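Oil and water: notes on the bench separation demo

Share 10 | Comments 4

The separation demonstration has had its spring revision and the new sheet is in the Grolham binder from April. Most of it is unchanged. The quantities have been rewritten for the larger glassware, the pouring instructions are longer, and the section on cleaning up has been moved to the front, where people may read it.

The demonstration shows that cooking oil and water do not mix and that oil, being less dense, sits on top. Typical rapeseed oil has a density of 0.92 grams per millilitre at room temperature, against very nearly 1.00 for tap water. The difference is small, but it is enough for a clear boundary to form within a minute or two of pouring, provided the oil goes in gently. If it is dropped in from a height it breaks into beads, and the beads take a good while to rise and join up. Washing-up liquid left in the glass makes this much worse.

Fill the large beaker first and leave it standing. Water drawn straight from a cold tap holds dissolved air, which comes out as the water warms and settles on the glass as small bubbles. They do no harm to the result, but they make the boundary harder to see from the side and visitors tend to ask about them. Drawing the water the evening before gets rid of most of them. A tap on the rim shifts some of the rest. 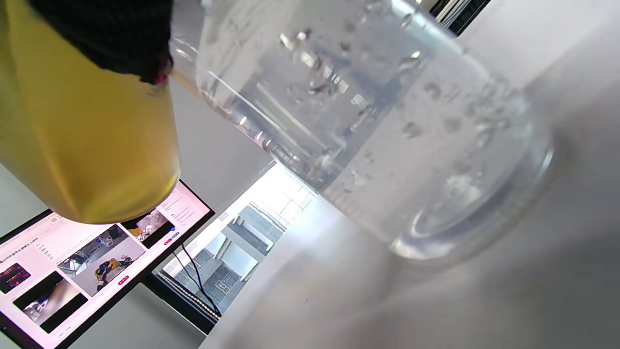 Pouring across into the large beaker. Note the bubbles on the inside of the glass.

For the pour itself, bring the lip of the oil container close to the rim of the beaker before tilting. The stream should be thin and steady and should meet the inside wall, so that it runs down the glass and spreads over the surface. Gloves with a textured palm are advised, as oil on the outside of a container makes it slippery. Stop when the top layer is a finger's width deep. More oil adds nothing to the demonstration and all of it has to be collected afterwards.

The Hokudo beakers are preferred for this work. The printed graduations are a guide only and should not be used where a measured volume is wanted. Weigh instead. The revised sheet gives 424 grams of water for the small version and 3050 grams for the large one. The older figure of 593 grams for the medium beaker is withdrawn, as it left too little room below the rim.

If food colouring is used, put it in the water before the oil. Water-based colouring will not dissolve in the oil, and drops added late hang in the upper layer before falling through. Some presenters like this effect. It is described on the back of the sheet as a separate item.

Used oil goes in the lidded Verschueren drum by the back door and must not be tipped down the sink. Wipe the glass with paper before washing it. Wash twice, rinse with hot water and stand upside down on the rack.

Corrections to the sheet can be left in the Ullen tray.

4 comments | Share this item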